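About us

Hello! I'm Morenike Ekwueme, and I started Sollance with Kadri Toom after we'd spent far too long at our last jobs rewriting the same motion planner for every new customer. We make planning software for robot arms. You give it an arm, a model of the place it will work in and a job to do, and it finds a path that gets the gripper there without knocking anything over (or tells you why it can't, which took us much longer to get right than the path did).

The planner is called Tukis. Kadri picked the name and I've given up asking what it means. Most of our day goes on kitchen-style test scenes in simulation, things like a Franka arm over a marble worktop with a chocolate bar to pick up, plus fruit and crockery to keep clear of. We chose household clutter early on. Thin handles, shiny skins and round shapes that want to roll away find bugs that a tray of neat blocks never will. 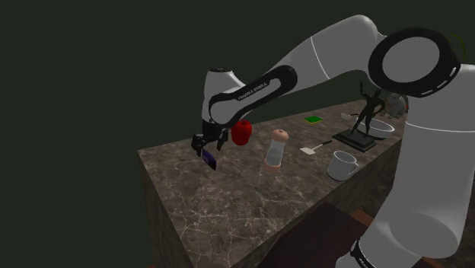
Grasp angle is the bit I personally lose sleep over. A flat object can be held in lots of ways and a good half of them leave the wrist somewhere silly for the next move, so Tukis plans the pick and the place together, as one problem. That was Sudheer Kaimal's idea. He joined us in October, read the whole codebase in his first fortnight and came back with a very long list! We've worked through nearly 92 of the items on it and he keeps adding more.

Lieven Van Damme looks after perception, so he's the one who turns camera views into shapes and positions the planner can trust. He also wrote Kolitance, our replay tool. It lets you stop a run at any step, see what the planner believed at that moment and try a different choice from there. We built it for ourselves, then our first customer, Van den Broek, saw it over my shoulder on a call and asked if they could have it too, so now it comes with every licence.

Every change to the code goes through 225 test scenes overnight. If a change makes even 2 of them worse, it doesn't go in until somebody has sat down with the replays. It's slow and we grumble about it, me most of all, but our customers can update without crossing their fingers and I wouldn't swap that for anything.

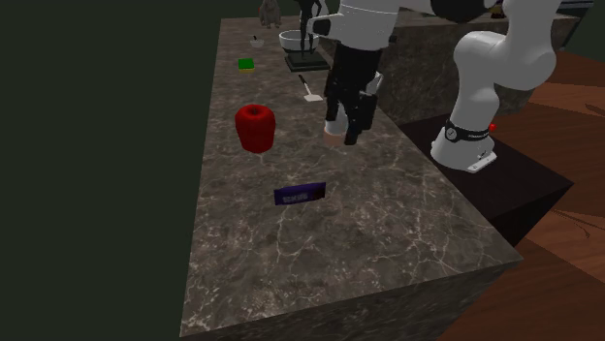 Do I need a real robot to try Tukis?

You can do everything in the simulator first, and most people do. The trial comes with 11 ready-made scenes and you can load your own arm model once you've found your way around. When you're happy, the same plans go to the real controller through our driver.

We're a small team and we like visitors, so if you've got an awkward picking job, send us a note through the contact form. Kadri or I will write back, usually with more questions than you were hoping for.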